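Search this site
Search

Wrist cubes, part two

July 10, 2018

In March I wrote that we were going to stop teleoperating the arm for every demonstration and try recording people's hands instead. We now have enough data to say whether it works. It mostly does.

The method is simple. The person wears a cube on each wrist with a printed marker on every face. A head camera looks down at the table and we solve for the pose of each cube from whatever faces it can see. The wrist poses become the targets for the two grippers. We call the pipeline Kiani, and the policy trained on top of it is Stestetti, which is a small network with nothing unusual in it.

We recorded 3,000 demonstrations across 4 tasks. After throwing out the ones where a cube was lost for too long, the set was still much bigger than the 1,000 teleoperated runs we had before. The tasks are picking up a flat object with both hands, turning it, handing it from one side to the other, and standing it upright.
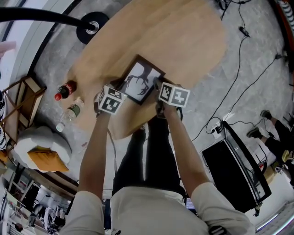 Turning is the hardest one for tracking. When the forearms roll, one face of the cube swings away and another comes in at a bad angle, and the pose jumps. We tried smoothing it and lost the quick motions. What helped was using two faces whenever two were visible and only falling back to a single face when we had to. The jumps didn't go away, but they got small enough for the policy to ignore.

Trained on wrist data alone, the policy finished 75 percent of the turning trials on the real arms. Most failures were at the grasp. The cubes tell us where the wrist is and nothing about the fingers, so gripper closing is guessed from how the wrists slow down. That guess is poor for thin objects.

The recording code is called Basix and it will go up once I clean out the hard-coded paths. The data sits on Storellow for now. Next I want to try a marker on the thumb.

4 comments
Share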